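Storkeck 511 Work Table

Home / Furniture / Work Tables / Storkeck 511

Item no. 511
Sold by the piece. Ships flat on a pallet.
Usually leaves our warehouse in 2 weeks.

Overview

The Storkeck 511 is a fixed-height work table for packing rooms, repair benches, school shops and stock rooms. It has a wide, deep top in a plain brown finish and a welded steel base that bolts together on site. It was designed by Teodoro Mercado as a replacement for our older Vonach table, and it uses the same bolt pattern underneath, so Vonach drawers and lower shelves fit it without drilling.

The table is meant to stay in one place and carry a steady load. If you need to change the height often or move the table between rooms, look at the Pelletier series instead. Casters are not offered for the 511.

Top

The top is one piece, with no seam down the middle. The surface is low gloss and does not throw much glare under overhead lights. Boxes and trays slide on it easily when empty and stay put when loaded. All four edges are slightly rounded, and the corners are rounded a little more.

The finish holds up to daily wiping with water and mild soap. Rubbing alcohol is fine for ink and tape residue. Do not use acetone, paint stripper or scouring pads. They will leave dull spots that cannot be polished out.

Cutting directly on the top will mark it. Use a cutting mat. Replacement tops are available, and changing one takes two people and a hex key.

Base

The legs are square steel tube with a gray powder coat. A rear crossbar runs between the back legs and keeps the table from racking side to side. The front is open for stools and carts. Each leg ends in a threaded leveling foot with a rubber pad. Turn the foot by hand with the table unloaded, then lock it with the nut.

On uneven concrete, set the two back feet first, check the top with a level from left to right, and then bring up the front. Check again after the first month. New tables settle a little once they have weight on them.

Attaching things to the table

The back edge of the top overhangs the frame far enough to take most clamps. Vises, lamps, monitor arms, tape dispensers and similar equipment can be clamped there or bolted through. If you bolt through, use a backing plate on the underside and keep the holes clear of the steel frame. We can drill holes before shipping if you send a drawing with your order. Drilled tops cannot be returned.

For heavy equipment, spread the weight with a metal plate on top as well as below. The leg joints should be tightened again a week after anything heavy goes on.

Specifications

Model: 511
Type: fixed height, freestanding
Top color: brown
Base: welded steel, gray powder coat
Feet: leveling, rubber pad, locking nut
Edges: rounded on all sides
Assembly: required, hex key included
Time to assemble: 40 minutes with 2 people
Use: indoor only

What comes in the shipment

Top
Two leg frames
Rear crossbar
Bag of bolts and washers
Four leveling feet
Hex key
Printed instructions

The bolts are in a bag taped to the rear crossbar. Please look there before calling to report them missing.

Options

Lower shelf. Steel, gray, full width and half depth. Leaves room for feet at the front. Can be added later.

Drawer, single. Mounts left or right under the top. Comes with a lock and two keys. The Vonach drawer and the 511 drawer are the same part.

Power strip. Mounts under the front edge or along the back. Hard-wired versions must be installed by an electrician.

Griterico mat. A rubber surface mat, cut to the size of the top or to half of it. Good for small parts that roll. The mat lies loose and does not need glue. Unroll it and leave it flat overnight before use, as it will curl at the ends at first.

Rear rail. A low lip that keeps things from going over the back. It cannot be used together with clamp-on equipment along the same stretch of edge.

Using the table with trays

Many customers run the 511 as a sorting or kitting table, with parts coming in on one side and going out in trays. A few notes from setting these up.

Shallow trays work better than deep ones at this table height. With deep trays, a shorter person ends up lifting the elbow over the rim every time. If you have to use deep trays, consider a tilted stand.

Leave a hand's width between trays so they can be picked up without bumping the next one. Put the tray that gets emptied most often nearest the person doing the work. Mark tray positions with removable tape for the first few weeks and change them until people stop moving them around. Permanent tape or paint can be put down after that.

We do not sell trays.

Assembly notes

Lay the top face down on the cardboard from the shipment. Fasten both leg frames loosely, add the crossbar, then tighten everything in order from the center outward. Screw in the feet last. Turn the table over with two people, lifting from the leg frames. Do not pull the table up by one edge of the top or let it stand on two feet while you turn it.

If a bolt does not start by hand, back it out and try again. The threads in the top are metal inserts, and a crossed bolt can pull the insert out.

Delivery

Delivery is to the curb or loading dock. The driver will not bring the pallet inside unless you have ordered inside delivery. Please measure doors and elevators before ordering, as the top does not fold or come apart. Orders placed in February may take longer because of our yearly stock count.

Check the corners of the package while the driver is still there. Note any damage on the delivery slip and send us a picture within two days.

Returns and warranty

Unused tables in the original packing can be returned within 40 days. The buyer pays return freight. The steel base is covered against broken welds for as long as the first buyer owns it. The top is covered against warping and lifting of the finish. Scratches, burns and solvent damage are not covered.

Common questions

Can two tables be joined?
Yes. Order the joining kit, which bolts the leg frames together side by side or back to back. The seam will be visible.

Is there a lighter color?
Not at the moment. Brown is the only finish in stock. Other finishes are made to order in larger quantities.

Can I sit or stand on it?
No.

Does it work outdoors under a roof?
No. Damp air will get into the edges over time.

Can I get the top without the base?
Yes, as a replacement part. State that you want it with or without inserts.

Ordering

Add the table to your cart or send a purchase order. For drilled tops, joined tables and orders of more than a few pieces, ask for Liette Ouellet in the sales office. She will need your drawing, the delivery address and the name of someone who can be reached when the truck arrives.
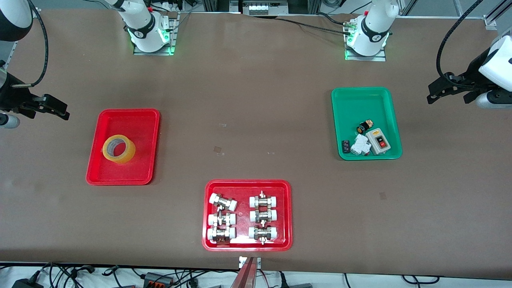 Brown work table with three plastic trays and equipment mounted along the far edge.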